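Open gray bins vs. lidded totes for the workshop: what are you all using?
Storage & Organizing > Garages, Sheds and Workshops

lbrunton
Finally sorting out the shop this month and I am having way too much fun with it! 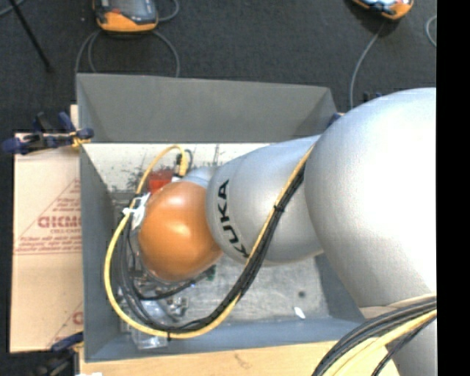 So my question is about bins, specifically the big open rectangular ones in plain gray with the tall sloping walls. I've gone all in on them for anything I grab daily and I love them. You can see right down to the bottom, you can sweep a whole armful of stuff in without fiddling with a lid, and the gray hides a multitude of sins. My old clear totes looked filthy after one summer. Before I order more, is anybody using the Akitz ones long term? And do the sloping sides drive you nuts on a shelf?

tallpine_deb
Yes to the sloping sides driving me nuts, ha. You lose a good bit of floor space in each bin and there's always a V-shaped gap between neighbors that eats screwdrivers. But they nest when they're empty and that won me over. I have 19 of them and in the off season they live in two stacks behind the door.

Mortise_Mike
Going to disagree with the whole idea, sorry. Open bins are dust collectors. I run a table saw in the same room and anything without a lid is buried by July. Lidded Varma totes, label on the short end, done.

lbrunton
Fair point Mike, though my saw lives outside under the lean-to so dust isn't my big enemy. Spiders, maybe.

quillfeather
Can I put in a word for straight-sided bins? I had the Piria ones with the slope and moved to straight walls last year and got a whole extra bin per shelf. They don't nest, so you do need somewhere to keep the empties. Worth it for me!

tallpine_deb
Quill, how are yours for reaching into? With the slope I can get both arms in and scoop. The straight ones I tried at my sister's had me scraping my knuckles on the wall every time.

quillfeather
Knuckles do get it a bit, yes. I keep mine at waist height, which helps a ton.

Mortise_Mike
Nobody has mentioned tall walls being a pain for small parts. If you're putting hinges in a deep bin you'll be digging forever.

lbrunton
Oh totally, small stuff goes in drawers. The bins are for the chunky things: clamps, hose fittings, offcuts, extension cords. Cords especially! I coil them in big loose loops, put one tie on each and drop them in. Best change I've made out here.

cordwrangler
Cord person checking in, hello. Please use the reusable hook and loop straps if you're coiling and uncoiling all the time. Plastic cable ties are great for a bundle that stays put, but you'll be snipping them off every weekend otherwise. And trim the tails, they scratch.

lbrunton
Straps ordered, thank you! Went with the Undach ones, a big roll you cut to length. I'm also going to try Deb's scoop test on a straight-sided bin before I buy a full set. If I hate it I'll stick with the slope and make peace with the gaps.

tallpine_deb
Run a strip of wood along the back of the shelf so the bins can't slide too far in. Makes the gaps a lot less annoying. Post the shelves when you get them up!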